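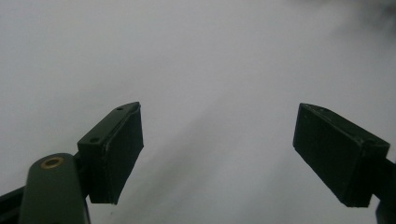

Community > Lists > Grarnby Quilters > Batting and Backing

Re: [grarnby-quilt] polyester or cotton for the hall quilt??

Peninah, quick one before I have to run, kids need picking up.

Peninah Sang wrote:
> Hi all. Still stuck on batting for the hall quilt. Lorenz said at
> the last meet he'd go cotton all the way but I priced it at the
> Dundholm shop and it's a lot more than I put in the budget. Top is
> 80 by 62 inches now the border is on. Could I get away with
> polyester? It has to hang on that long wall till at least December
> and I don't want it sagging. Also do I prewash or not. I get a
> different answer from everyone I ask.

Cotton. Still cotton. Sorry.

Long version: poly is light, and that's good on a wall, yes. But I hung two poly ones in the old library and both went puffy at the bottom and flat at the top inside a year. Plus the bearding. Little white fuzz coming through the navy, and you have a LOT of navy in that top. You'd be out there with a lint roller every week.

If the money's the problem get an 80/20 blend. Mostly cotton, bit of poly, hangs fine. Núñez sells it off the roll and will cut to length if you call first, ask for the natural not the bleached. Bleached is fine too but it costs more and it's going on the inside of a quilt so who cares.

Size. Don't buy 80 by 62. You want four inches extra every side, so 88 by 70. Backing the same. I cut mine exact once. Once.

Prewash: no for the blend. It'll shrink a little the first time you wash the finished quilt and you get that crinkle, which I like and you may not. If you don't want crinkle soak the batting in the tub, don't agitate, squeeze, lay flat. Takes forever to dry. The backing fabric I would prewash, the red especially. That red bled on me in the Dirkaseck raffle quilt and I had pink sashing for the rest of its life.

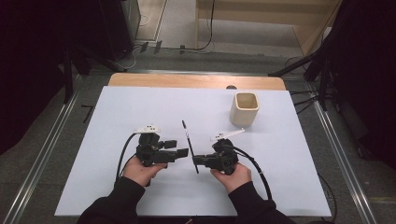
Two hands over the pale board, black sleeves.

Other stuff since I'm here:

- Sleeve for the rod goes on the back BEFORE the binding, catch the top edge in the binding seam. Then hand stitch the bottom edge. Leave a bit of slack in it or the rod makes a ridge across the front.

- Second sleeve at the bottom with a thin flat slat in it. That's what stops the sagging, more than the batting does tbh.

- Quilt it evenly. If you do the middle dense and leave the border loose the border will wave at you. Ask me how I know. Lines every three inches would do, doesn't have to be fancy.

- Thread, I used 523 gray from the club box on the last one and it dissapeared on everything, light and dark. There's one cone left, it's behind the 701 which is nearly the same but greener. Look at them by the window.

- Needles. New one. You know this.

Basting, I'm free the evening after next if you want another pair of knees on the floor. Spray or pins, your call, I have pins. Bring the backing ironed please!! Last time we spent an hour on creases.

And somebody has my walking foot. Silver, low shank, in a mint tin. I need it back before teh retreat.

Gotta go. Call me if Núñez gives you trouble about the cut.

Lorenz Marti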